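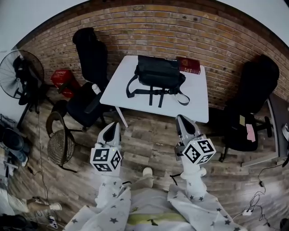

# Sac noir à sangles : comment ranger les sangles qui pendent ?

**rosalie_sutter** – 21 h 14

Bonsoir à tous. Je prépare mon départ de novembre et j'ai un problème assez bête avec mon sac. C'est un sac noir, avec des sangles en nylon noir et des boucles. Quand je le pose sur la table blanche du bureau, les sangles tombent devant, par-dessus le bord, et je m'accroche dedans chaque fois que je passe avec une chaise. Il y a aussi une boucle de sangle grise sur le côté droit, dont je n'ai pas encore compris l'usage.

Je voudrais savoir comment vous faites : vous coupez, vous roulez, vous attachez ? Le petit livre rouge foncé derrière le sac doit voyager aussi, et je ne veux pas qu'il s'abîme.

(Excusez mon français, je l'écris moins bien que l'allemand.)

---

**dritport87**

Coupe. Tu règles le sac une fois à ta taille, tu laisses 4 cm, tu brûles le bout avec un briquet et c'est terminé. J'ai fait ça sur mes deux sacs.

---

**Homa Akbari**

Je ne suis pas d'accord avec dritport87. Si on coupe, on ne peut plus porter le sac par-dessus un gros manteau, et en novembre c'est justement la question. Moi, je roule chaque sangle sur elle-même, du bout vers la boucle, et je la tiens avec un petit élastique plat. Cela prend une minute par sangle.

Pour le livre : contre le dos, à plat, dans un tissu. Jamais dans la poche de devant.

---

**dritport87**

Les élastiques cassent au froid. Je l'ai vécu sur un quai, avec les sangles dans l'escalator.

---

**Homa Akbari**

Alors prends du velcro. Chez Kuster ils vendent une bande au mètre, je ne connais pas la qualité des autres.

---

**m_brodetti**

Je me permets une remarque à côté du sujet. J'aime beaucoup le mur de briques et le fauteuil en rotin, mais il y a trop de sièges à roulettes près de cette table ! Pour faire un bagage, j'écarte tout et je travaille debout. Je ramasserais aussi la multiprise et le câble noir qui traînent par terre, c'est là qu'on trébuche, bien plus que dans les sangles.

---

**rosalie_sutter**

@m_brodetti Vous avez raison pour le câble. Les chaises, je les garde, j'en ai besoin dans la journée. Le rotin vient de ma tante et il est très inconfortable.

@Homa Merci, je vais essayer le velcro. Je n'ose pas couper, le sac m'a coûté 87 francs.

---

**dritport87**

À ce prix, je comprends un peu. Mais des sangles roulées, ça fait des boules dures sur les hanches, tu verras.

---

**Homa Akbari**

Pas si on les place vers l'extérieur. Et la boucle grise, essaie d'y glisser les bouts qui restent, chez moi une boucle pareille sert à cela. Sur le tien, je ne peux pas le garantir.

---

**rosalie_sutter**

D'accord, je fais un essai ce soir avec la boucle grise, et j'achète le velcro demain. Une dernière question : pour le livre, un tissu de coton suffit, ou il faut quelque chose de plus épais ?

---

**Homa Akbari**

Un vieux tee-shirt suffit. Plie-le en deux du côté des coins.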